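Le service de rangement Lallow, après un mois chez nous

Je n'avais pas prévu d'écrire sur les robots dans ce blog, où je parle d'habitude de couture et de voyages. Mais plusieurs lectrices m'ont demandé mon avis sur la formule Lallow de Cinolis, que j'ai prise à l'essai en juillet. Il s'agit d'un humanoïde qui vient à domicile et qui s'occupe du linge : il ramasse les vêtements et il les met dans un panier ou dans une boîte, selon ce qu'on a choisi.
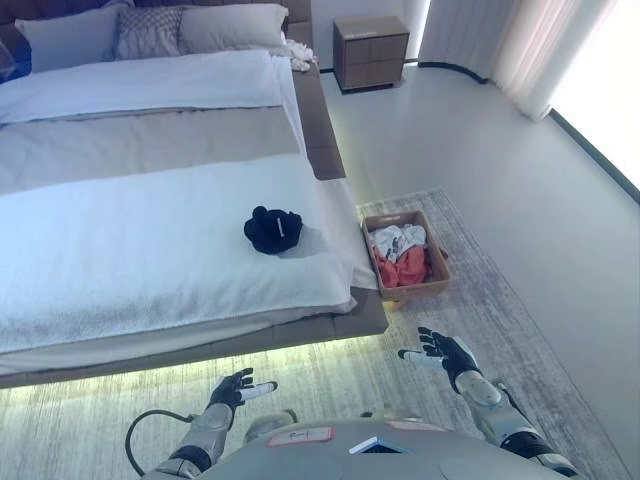
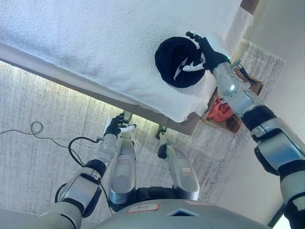
Ce que comprend la formule

L'abonnement coûte 90 euros par mois, pour quatre visites. Une technicienne, Malou Kárason, accompagne le robot à chaque fois et reste dans l'appartement pendant le travail. On paie aussi 50 euros pour la première installation, et cette somme n'est pas rendue si on arrête. Je trouve que le site devrait l'écrire plus clairement, car je l'ai découvert seulement sur la facture.

Une visite dure 26 minutes, ni plus ni moins. Quand le temps est fini, le robot s'arrête, même s'il reste une chaussette par terre. La première fois j'étais un peu fâchée.

Les mains

C'est la partie qui m'a le plus intéressée. Les mains sont noires, avec du blanc au bout des doigts, et elles prennent les choses molles mieux que je ne pensais. Pour un chapeau en tissu, le robot le saisit par le bord. Les t-shirts vont bien aussi. Par contre, avec un collant très fin il a essayé longtemps, et j'ai fini par le ramasser moi-même.

Le câble noir qui fait une boucle près du poignet gauche me gênait au début. J'avais peur qu'il accroche quelque chose. Cela n'est pas arrivé chez nous, mais je préférerais les voir rentrés dans le bras.

Comparaison avec Nullell

Mon voisin Hjalti Ingvarsson utilise Nullell, qui est moins cher. Leur machine roule et ne possède qu'un seul bras. Elle est plus rapide sur un sol dur, mais elle ne passe pas bien sur son tapis épais. Il faut dire aussi que Nullell demande un dépôt de 1000 euros, et cela m'a découragée tout de suite.

Est-ce que je continue ?

Je garde Lallow jusqu'à la fin de l'été. J'ai écrit à Cinolis pour demander des visites plus longues, et j'attends leur réponse. Si quelqu'un a déjà essayé la formule avec repassage, je veux bien lire votre expérience dans les commentaires.

Ásdís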